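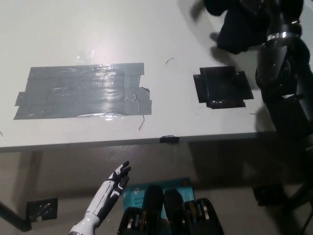
Helley tape works open day, 4 June 2019

I have wanted to see inside the Fosteck works at Helley ever since I started mending tents, and this year I finally got a place. They only open the gates to visitors once a year and the list fills up in January, so put a note in your diary if you fancy it.

We began in the weaving shed, which was much louder than I expected (ear defenders on, everybody shouting anyway). The cotton scrim that gives cloth tape its strength comes through in one wide sheet, fine enough to see daylight through, and then it meets the plastic backing and the adhesive goes on. The smell in there! Warm rubber and a bit of pine. I could have stayed all morning.

Next door is the slitting room, my favourite part of the whole visit. A jumbo roll comes off the line 153 centimetres wide and goes through a row of blades, and out come the finished rolls, still spinning. The older slitter is a Fukon, painted green, and the operator let us feel the difference between a good edge and a dull one. A dull blade leaves a furry edge, and that is why cheap tape never tears straight. I had always blamed my hands. 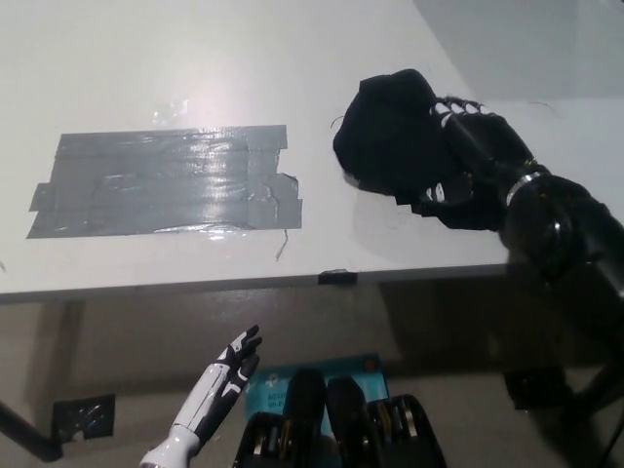

Grey cloth tape laid in overlapping strips, with black cloth beside it.

After tea we had a talk on patching, full of things I shall be using this summer. Clean the fabric and let it dry. Overlap each strip by a third. Round the corners off with scissors so they don't catch on your sleeve. Press from the middle outwards, and leave it overnight before you roll the tent up. Somebody asked about silicone-coated nylon and the answer was a flat no, buy the proper stuff.

The shop sells ends of rolls at 2 pounds each and I came away with 10, mostly grey, plus one orange that I have no plans for at all.

Getting there: the bus from Fang stops 300 metres from the gate, and the walk is along a pleasant bit of canal. Parking is tight. Wear flat shoes, and take a jumper for the cold store, where the adhesive is kept. Lunch was soup and rolls, the bread kind, and very good too.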